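How to Wash and Store Cloth Napkins

Cloth napkins last for years if stains are dealt with early and the drying is done right. The steps below work for plain and printed cotton.

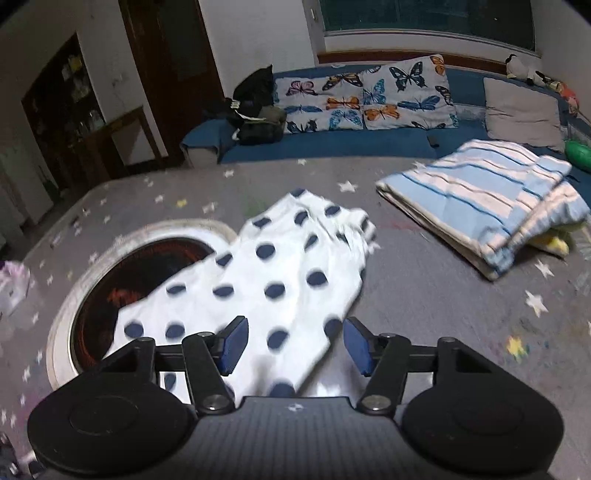
Start by sorting. Whites go in one pile and dark or printed napkins in another. Anything new and brightly colored gets washed alone the first time, as some dyes run.

1. Shake off the crumbs outside or over a sink.

2. Treat the stains. For grease, rub in a drop of dish soap and leave it for 15 minutes. Rinse wine or fruit with cold water from the back of the cloth, then soak it for 20 minutes. Scrape off candle wax once it has hardened — a butter knife works fine.

3. Wash on warm with half the usual amount of detergent. Skip the fabric softener. It coats the cotton and the napkins stop soaking anything up.

4. Check every stain before drying. If you can still see it, treat it again and rewash. Dryer heat sets most marks for good.

5. Pull each napkin square while damp and hang it up, or tumble on low and take it out a little early.

6. Iron on the back if you want a crisp finish. Work from the edges toward the middle. I only do this for holidays, so mine get ironed in November and then not much until spring.

Fold in quarters and stack flat in a drawer. If you keep a large set for parties, tie them in bundles so you can grab what you need. Mine came from a restaurant sale in Clislow, a box of 50, and I still use most of them.

Worn napkins make good dust cloths.

Rami Sayegh, updated 24/04/2022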